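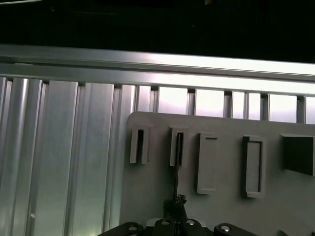 Sudumby Teaching Guide
Search this manual Go Clear

Section 6. Recording a task on an opened desktop computer

This section explains how to show the arm a task with the remote handle. Before you start it, you must finish Section 4 (arm start-up) and Section 5 (pairing the handle). Kuldeep Agarwal wrote the first version of these steps for the Joleck workshop, and they were later changed after comments from the operators.

In this guide, one "demonstration" means one complete task, from the start pose to the start pose again. One task needs 42 good demonstrations. Please do not try to record all of them in one day. We advise a maximum of 21 for one operator, because tired hands make jerky movements and the arm will learn them.

6.1 Prepare the table

1. Put the computer tower on its side, with the open part up. The side panel must be removed and stored away from the table.
2. Place the fixture plate on the left of the tower. Check that it does not move when you push it with one finger.
3. Disconnect the computer from mains power. Press its power button once after this and wait for two minutes.
4. Move loose cables inside the case away from the place where the gripper will go down. Do not pull on them.
5. Wear the wrist strap whenever your hand goes inside the case.

CAUTION: The tower must not be connected to mains power during teaching, also not for "a quick try".

6.2 Take the first pose

1. Hold the handle in a relaxed position, with your elbow on the armrest.
2. Press and keep the green key on the handle. The arm follows your hand only while this key is pressed.
3. Move the arm up first, then sideways. Never go sideways when the fingers are lower than the top edge of the case.
4. Open the wrist view on the left monitor. Use this view for the last part of the movement, and use the table view for all long movements.
5. Go down slowly until you can see the tips of the fingers and the part you want to reach in the same view.

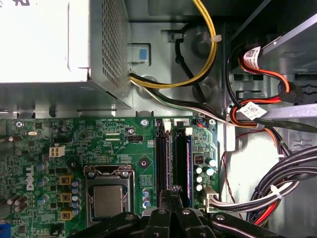

Figure 6-2. Wrist view with the gripper at the memory slots.

Note: In the wrist view, the gripper always comes from the bottom side. New operators often move the handle in the wrong direction in the first hour. Girish Kushwaha recommends to practice over an empty cardboard box before you work with a real case.

6.3 Record the demonstration

1. Return to the start pose and release the green key.
2. Type the task name and your operator number. Use the same spelling each time - the program treats "memory slot" and "memory-slot" as two different tasks.
3. Press Record. Wait for the short sound.
4. Do the task in one calm movement. A stop of one or two seconds before contact is good. A stop of ten seconds is not good, and the demonstration should be deleted.
5. When the fingers touch a part, do not push harder to be sure. Watch the force bar and stay in its white zone.
6. Go back to the start pose and press Record again to finish.

If the task uses the fixture plate, keep the plate in the same position during the whole set.
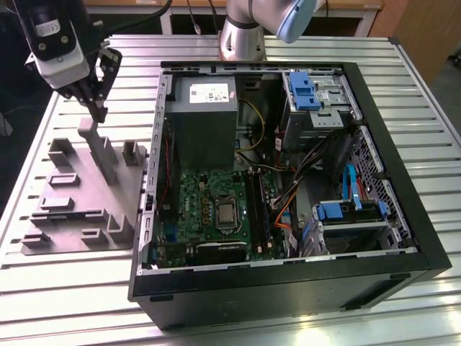
Small differences in how you approach a part are welcome. Come a little from the left one time, and a little from the right another time. What should stay equal is the order of the steps and the place where the task ends. If you change the order in the middle of a set, start a new set with a new task name.

CAUTION: Keep both hands out of the case while the green key is pressed. If a second person is in the room, this person stands behind the yellow line.

6.4 Correct a bad demonstration

1. Open the list and choose the last item.
2. Play it at normal speed in the table view and the wrist view together.
3. Delete it if the arm touched the wall of the case, if a cable was caught, or if you released the green key by mistake.
4. Do not cut the recording to hide a mistake.

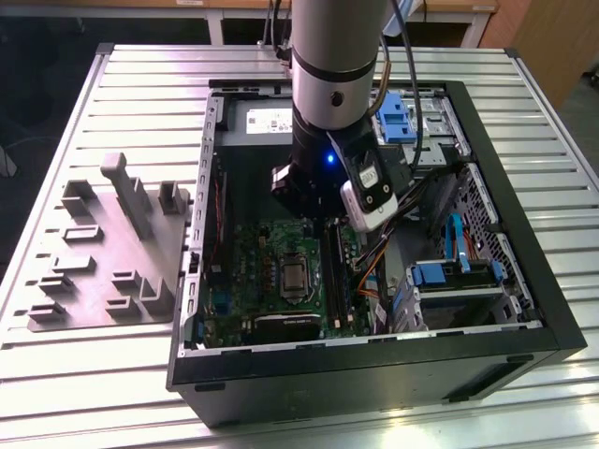
When you are not sure, delete it. One doubtful recording costs more time later than it takes to repeat it. Jong-dae Yeom keeps a paper list beside the monitor with the number and the reason of each deleted item, and we suggest you do the same.

6.5 Messages during recording

Message 260: "Handle lost." The arm holds its position. Release the green key, bring the handle back to the front of the receiver, and press the key again.

If this message comes back more than once in a set, charge the handle before you continue with 6.3.

We use cookies to remember your language and your last opened page. Accept Settings

Related sections
Section 4. Starting the arm
Section 5. Pairing the remote handle
Section 7. Checking a set before training
Cleaning the gripper fingers
Spare parts list, Khurana handle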